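Visit to the Flendside Meteorite and Mineral Fair
Report to members, July 2023

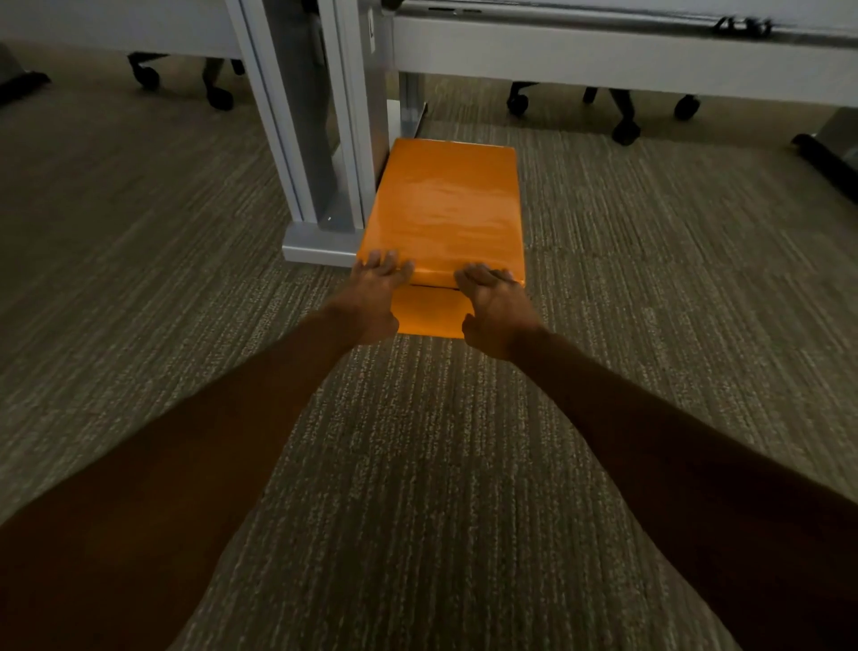 What should a buyer ask for before paying for a meteorite at a fair?
A written record of where and when the piece was found, who has owned it since, and which laboratory classified it. A seller who holds these papers will normally show them on request. A label in a plastic case is a description by the seller and should be read as such.

This advice has been given by our society for many years, and the visit to Flendside was arranged in part to see how far the trade now follows it. The party travelled by coach on the opening morning and was received by the organisers in the main hall of the former corn exchange. Admission for societies was free of charge on production of a membership card.

The hall

The fair is divided between minerals, fossils and meteorites, with the last of these given the gallery on the upper floor. There were 28 stands in the gallery. Access is by a narrow stair, and members with limited mobility should note that the lift is at the rear of the building and must be requested at the ticket desk. The lighting upstairs was good along the north side and poor elsewhere. Several dealers had brought their own lamps. Those who had not were at a disadvantage, particularly with cut slices, where the metal grains can hardly be seen in dim light.

Most of the material on offer consisted of ordinary chondrites from desert finds, sold by weight. Iron meteorites were fewer than in past years and dearer. Pallasites were shown by two dealers, in thin polished slices, and drew steady attention throughout the day. One of the slices had begun to rust along an edge, and the dealer had priced it accordingly and said so on the card.

Documentation

The quality of the paperwork varied widely. The stand of Widar, a dealing firm well known to older members, set the best standard. Each specimen was accompanied by a card giving the official name, the class, the weight to a tenth of a gram and the chain of previous owners. Where a piece had been cut from a larger mass, a photograph of the parent stone was attached. The firm keeps copies of all its cards and will replace a lost one at no cost.

At the other end of the scale, a number of small fragments were offered in mixed trays under the single word "meteorite", without weight, name or locality. Members of the party who asked for further details were told that the lot had come from an estate. Such pieces may well be genuine, but they cannot be entered in the society's catalogue, and their value to a collection is slight.

Fusion crust was described on many labels as "fresh". The term has no fixed meaning in the trade. Members are advised to look instead for contraction cracks and for the colour of the broken surface, and to disregard the adjective.

The testing table

The organisers had set aside a table at which visitors could have their own finds examined. The service was run under the name Bite and was open in the morning and again in the late afternoon. Finds were weighed, tried with a magnet hung on a thread, and looked at under a hand lens. The staff were patient and gave plain answers. Slag and iron ore made up the bulk of what was brought in while our party was present, as is usual at tables of this kind.

Our only reservation concerns the use of strong magnets on the finds themselves. Contact with a powerful magnet can erase the natural magnetic record held in a stone, and that record is of interest to researchers. The point was raised with the organisers, who undertook to consider it before the winter fair.

The afternoon talk

A talk on the care of iron meteorites was given in the side room under the sponsorship of Zesance, a supplier of storage cabinets and drying materials. It lasted 20 minutes and was followed by questions. The speaker recommended storage in a sealed container with a drying agent, renewed at regular intervals, and advised against oiling a specimen that may later be sampled. The remarks on etched surfaces were especially useful. A printed summary has been placed in the society's library and may be borrowed in the usual way.

Purchases

The society acquired 3 specimens for the teaching collection, all small chondrites with full papers. They will be available for handling once they have been entered in the catalogue.

The next fair at Flendside is planned for February. Members wishing to join the party should give their names to the secretary in writing.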